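Vellasov — About Us

September 13, 2019
by Nafula Temba

Vellasov is a small company which helps offices to keep their information safe. We write security rules that people can read, we train the staff who must follow them, and we come back later to see if the rules are still in use. Our customers are mostly accounting firms, clinics, housing offices and private schools. The biggest has 400 employees and the smallest has three.

I started the company after many years as a system administrator at a transport firm called Sturnex. My work there was to keep the servers running, but a large part of each day went to other matters: a password written under a keyboard, a contract sent to the wrong address, a former colleague whose account was still open in July when he had left in winter. We had a security policy. It was long and it was correct, and I met very few people who had read past the first page.

When I left Sturnex I wanted to work on exactly this problem. I rented a desk in the Hegedűs building, on the second floor above the print shop, and we are still at the same address, although with more desks.

What we do

Our main service is the written policy. We begin with conversations. We sit with the receptionist, the bookkeeper, the person who orders paper and the person who manages the others, and we ask them how they really do their work. Where do they save a file when the network is slow? Who has the key for the archive room? What do they do when a client telephones and asks for a document immediately? After this we write a first version, normally not longer than twelve pages, and we send it back to the same people for their remarks. They usually have many. 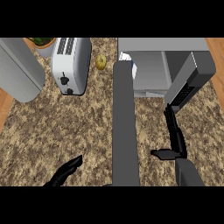 The second service is training. We prefer short sessions, forty minutes at most, in small groups and in the place where people work. In our experience a large hall with a projector is comfortable for the trainer and not very useful for the others. We begin with ordinary things that everybody knows from home, and the kitchen counter is my favourite. A white toaster has a lever and a knob on the front, and a person who has never used that model can still make breakfast without a manual. I ask the group if the same is true for their document system, and what they would change so that a new colleague could use it safely on the first morning. Then the discussion starts by itself and I can sit down for some minutes. From there we go to passwords, suspicious messages, printed papers and the use of private telephones.

The third service is the yearly visit. We read the policy again together with the customer and compare it with the daily work. Some rules are by then too strict, and people have found a way around them. Other rules speak about a machine or a program which the office has not had for a long time. We correct these parts and mark clearly what has changed, so that staff do not need to read everything again from the beginning.

We also maintain a small reminder service with the name Woltano. It sends one short message each month to all employees of a customer, with one subject only. In one month it may be about locking the screen, in another about visitors who walk in the corridor alone. The messages are written by us and not copied from a collection. More than 200 of them are now in our archive, and customers can choose which ones fit to their office. You can read Woltano messages in the office, at home or on the telephone, and no special program is needed.

How we work

We do not send false phishing messages to staff without the knowledge of their management, and we do not give management a list of names of those who clicked. Some customers ask for this list. We explain politely that a person who is afraid of punishment will not report a mistake, and a mistake which is reported in ten minutes is much easier to repair than one which is discovered after a month. If the customer still wants the list, we recommend them to look for another supplier. 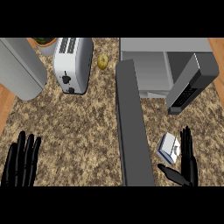 The same principle is valid for monitoring. An employer has the right to protect its systems, and the law in most countries allows a certain control of how they are used. But employees should know what is recorded, who can see it and how long it is kept. We put this information on one separate page at the front of each policy — not in an appendix — and we ask that every new employee receives it before the first login.

On private use of office equipment we have a moderate opinion. A complete prohibition is easy to write and very difficult to apply. Most of our customers permit a little personal use, for example to read private mail in the lunch break, if it does not disturb the work and does not bring unknown software onto the computer. We help them to describe the limit in words that leave not too much space for argument.

We do not sell antivirus programs, firewalls or any other product, and we take no commission from those who do. If you need such a product we can explain what to ask the seller, and we can read the offer together with you. For technical testing of networks we work with outside specialists, and you receive their report complete, without changes from our side.

Our people

There are not many of us. I am responsible for the policies and for most of the training. My colleagues take care of Woltano, the yearly visits and the telephone. Everybody in the company has worked before in a normal office in another profession — one was a school secretary, another kept the accounts of a furniture shop — and I consider this more important than certificates, although we have certificates too.

We work in English, Hungarian and French. For other languages we ask a translator, and then a second reader from the customer's own staff, as the words for "data", "record" and "file" are confused very easily.

Working with us

A first conversation is free and takes usually one hour. After it you receive a written offer with a fixed price and the dates. For a small office the work from first conversation to finished policy needs six to eight weeks, depending mostly on how quickly your people can answer our questions. Please do not send us any confidential documents before we have signed an agreement. It happens quite often, and we must then delete them and write you a letter about it.

If you have already a policy and wish only to know if it is good, send us the table of contents and the date of the last revision. We can tell you quite a lot from these two.

Shared 3 times | 0 comments

Contact | Privacy notice | © 2019 Vellasov, Hegedűs building, second floor | Back to top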